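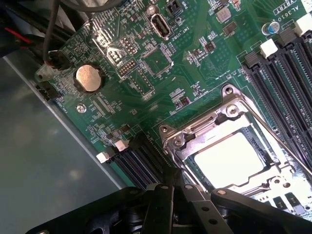

Slide 1. Wrist camera view, socket open, gripper at the board.

Good afternoon. I work on the Moren cell, the one that takes processors out of used server boards at our Gidey site. I will speak about one fault which cost us many sockets before we understood it.

(Leave the slide on. Point to the load plate and to the lever.)

The plate is open and the lever is a thin silver piece. In our program the arm must open both before it can lift the processor. We had 1149 boards in the October batch. On 133 of them the inspection station found bent contacts in the socket. By hand, our people bend very few.

First we blamed the camera. The open socket is very bright under the light, almost white, and the software could lose its edges. We changed the exposure and ran again. The number of bent contacts stayed the same. This was two weeks of work.

(Pause. Ask who had a similar case.)

Slide 2. Force log, no picture.

The log from the Plundumance controller showed the real cause. After the lever is released, the finger should go back to zero force and then move away. The zero was taken only at start-up. After some hours the sensor had drifted, so the arm believed it touched nothing when it was still pressing on the plate. Then it moved sideways.

The safety stop did not help us. Its limit was set to protect a person's hand, and a contact bends with much less force than this.

Slide 3. What we changed.

The zero is now taken before every board. The finger lifts straight up before any side movement. If the force is not back to zero in one second, the cell stops and calls the operator.

Since the change we ran 537 boards and had two damaged sockets. Both had dirt under the lever, I think, but I can not prove it.

(If there is time: the Zuvetti boards have a stiffer lever and we do not run them yet. If somebody asks about the cost, say I will answer after the talk.)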